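Plier du linge avec deux pinces : où en est notre projet de semestre

Je reprends le blog après deux mois sans rien écrire. Le projet avance, assez pour que je fasse le point avant la soutenance de juin. 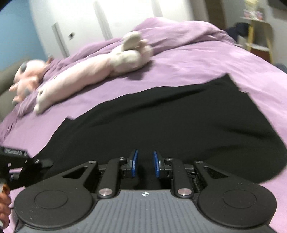
Pour ceux qui n'ont pas lu les billets précédents, nous sommes un groupe d'étudiants en robotique, inscrits au module de projet du second semestre. Le sujet imposé était large : apprendre à un système une tâche domestique à partir de démonstrations humaines. D'autres groupes ont pris la vaisselle ou le rangement d'un bureau. Nous avons pris le textile, et dans le textile le pliage. Le projet s'appelle Flurus. Le nom ne veut rien dire, il fallait remplir une case dans le formulaire d'inscription.

Le principe est simple à décrire. On tient une pince dans chaque main et on fait la tâche soi-même, avec les pinces à la place des doigts. Chaque pince porte une caméra. On enregistre, on recommence, et à la fin on entraîne un modèle sur l'ensemble. Le bras robotique n'intervient qu'au bout de la chaîne, et il est partagé entre tous les groupes, avec un planning affiché sur la porte de la salle. Sans ce système de pinces à main, nous aurions passé le semestre à attendre notre tour.

Nous avions prévu 400 démonstrations. Nous en sommes à 515, dont une bonne part à refaire ou à jeter. Au départ, tout se passait sur une table de la salle de TP, avec des torchons blancs bien carrés. Le modèle apprenait vite et nous étions contents. Puis l'encadrant a demandé ce que ça donnait ailleurs que sur cette table. Nous avons essayé sur un autre plan de travail, à l'autre bout de la même salle, et le résultat était mauvais. La pince descendait à côté du tissu une fois sur deux. Il a donc fallu sortir de la salle et enregistrer chez les gens, sur des lits, avec de vraies chambres autour.

Un lit est plus compliqué qu'une table. Le matelas s'enfonce quand on appuie, donc la hauteur à laquelle il faut fermer la pince change d'un endroit à l'autre. Le drap fait des plis, et on attrape facilement le drap avec le vêtement. C'est notre erreur la plus fréquente, de loin. Sur les premières séries, je ne m'en rendais compte qu'à la relecture : le pli était fait, mais un morceau de drap était parti avec.

Le tissu noir pose un autre problème. Les plis s'y lisent mal, les ombres se confondent avec la matière, et dès que la lumière baisse on perd les bords. Nous avons quand même gardé le noir dans le jeu de données, parce que tout le monde a du linge noir et qu'un système qui ne plie que du blanc n'a pas grand intérêt. Pour limiter les dégâts, nous choisissons des draps de couleur assez claire et nous enregistrons plutôt le matin.

La méthode, maintenant. Au bout de plusieurs semaines, nous avons fini par nous mettre d'accord sur une procédure écrite, que voici en gros.

On étale le tissu à la main, sans chercher à le lisser complètement. On prend les pinces, ouvertes, et on marque un temps d'arrêt au-dessus du tissu avant de commencer. Ensuite on saisit deux coins voisins, on soulève un peu, on ramène vers les coins opposés, on pose, on ouvre. On attend encore un instant avant de passer au pli suivant. Si un coin échappe, on le reprend avec la pince et on continue. Au début nous coupions l'enregistrement à chaque raté. L'encadrant nous a fait remarquer que le modèle ne verrait alors jamais comment rattraper une erreur, et il avait raison. Depuis, les reprises restent dans les données, à condition que la tâche aille au bout.

La vitesse compte aussi. Quand on est fatigué, on va plus vite et les gestes deviennent flous à l'image. Nous avons fixé une limite de séances courtes, avec échange des rôles : une personne plie, une autre lance et arrête l'enregistrement et note les problèmes. Tenir les pinces longtemps fait mal aux poignets. Ce n'est pas dramatique, mais on le sent le lendemain.

Côté logiciel, nous avons écrit un petit outil de tri, baptisé Skorkar. Il affiche les deux vues côte à côte, celle de gauche et celle de droite, et on valide ou on rejette au clavier. La première version décalait les deux vidéos d'un petit temps, juste assez pour que la main gauche semble toujours en retard. Nous avons cherché l'erreur dans les horloges des caméras pendant une semaine. Elle était dans notre code de lecture, une ligne que j'avais écrite moi-même.

Pour les résultats, je reste prudent. Avec les 200 premières démonstrations, toutes sur table, le modèle réussissait le premier pli en salle de TP et presque rien ailleurs. Avec les données prises sur les lits, le premier pli passe dans des endroits qu'il n'a jamais vus. Le deuxième pli reste irrégulier. L'épaisseur double, les pinces ferment trop haut et ne prennent que la couche du dessus. J'ai l'impression que nous manquons surtout d'exemples de ce moment précis, et nous allons enregistrer des séries qui commencent directement avec un tissu déjà plié une fois.

Le module se termine par une journée commune où les groupes font tourner leur système devant les autres. Le groupe Sovon, qui travaille sur la vaisselle en plastique, a déjà une démonstration qui tient la route. Le groupe Ansari a changé de sujet en cours de route et range maintenant des câbles, ce que je trouve plus difficile que notre linge. Nous avons convenu d'échanger nos données de calibration, vu que les pinces sont du même modèle pour tout le monde.

L'objectif est d'arriver à 885 démonstrations validées avant de relancer un entraînement complet. Le chiffre vient du temps de calcul auquel nous avons droit sur la machine de l'école, divisé par la durée moyenne d'une séquence. Si nous n'y arrivons pas, nous entraînerons avec ce que nous aurons.

Il reste aussi à rédiger le rapport. Le plan est fait, la partie sur la collecte est à moitié écrite - ce billet m'a d'ailleurs servi de brouillon - et la partie sur l'évaluation attend les prochains essais sur le bras. Notre prochain créneau est à huit heures du matin. Je mettrai les courbes dans le billet suivant, avec les ratés du deuxième pli.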